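Tags: garments, folding, laundry | 18 shares | 2 comments

# Sarcombe Garments

Notes and records on folding casual clothing at a table. Maintained by Yannick Tanguy. Last revised April 8, 2020.

## Contents

- 2480 records, of which 2134 have been checked
- 26 garment types, listed in `garments.csv`
- `surface.txt`: table finish and cleaning log

## Garments

Striped items are kept in their own group. Stripes show skew in a fold more clearly than plain cloth does, but make seams harder to find. Colour names follow the Pustholm list.

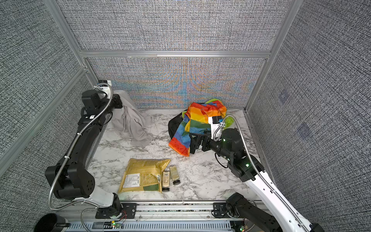
Rainbow-striped jacket on the marble-patterned tabletop.

## Labels

Each record has one state: `flat`, `part`, `pile` or `folded`. Use `pile` where the outline of the garment cannot be traced. Sleeves are labelled only if both ends are visible. Zips and buttons go in `fastening`; leave the field blank if unsure.
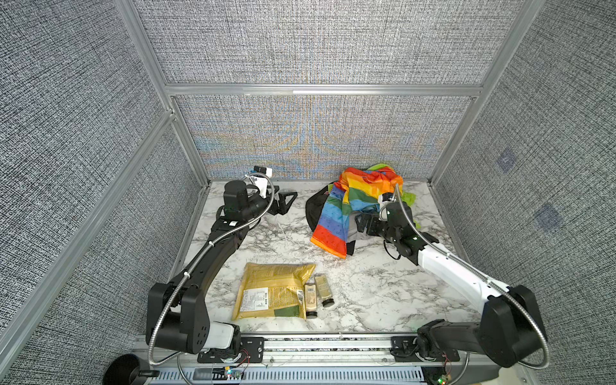 Rainbow-striped cloth, pinched at a pile of fabric.

## Known problems

- Grey veining in the tabletop can be mistaken for loose thread.
- Records added in August use the old Rolland size codes.
- `part` and `flat` overlap for short sleeves. Not yet fixed.

Filed under: Household textiles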